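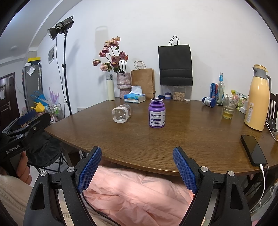
Figure 3. A black smartphone on a charging cable, on a brown wooden dining table.

4.2 Willingness to pay for single features

The second part of the survey dealt with small paid extras inside apps that are otherwise free. Respondents were drawn from the Munshi panel, which had more than 2,000 active members when the invitations went out. Of those invited, 700 completed the questionnaire. The link closed on Sat 22 June, and late replies were left out.

Each respondent was shown two plans. The Vedeo plan removed adverts from a video feed and changed nothing else. The Lelance plan kept the adverts but let users sort saved posts into folders and read long threads as a single page. The monthly price was the same in both cases, and the order in which the plans appeared was set at random.

In all, 206 respondents said they would pay for at least one plan. Most of these chose Vedeo. Lelance drew its support mainly from people who already saved posts every day, and very little from anyone else. A smaller group of 64 said they would take both plans, though several wrote in the comment box that they expected a discount for doing so.

Age made less difference than we had assumed. Past spending was a better guide: people who already paid for music or cloud storage were more open to either plan. We did not ask about household income, and the link with past spending may partly reflect it.

Stated intention is a weak measure of what people do when a card payment is due. Clurel, a note-taking app, agreed to run a short live trial of a paid folder tool in July, with the same price and similar wording. Its sign-up figures are reported in section 5, where we compare them with the Lelance answers – the two products differ in purpose, so the comparison covers only the folder feature.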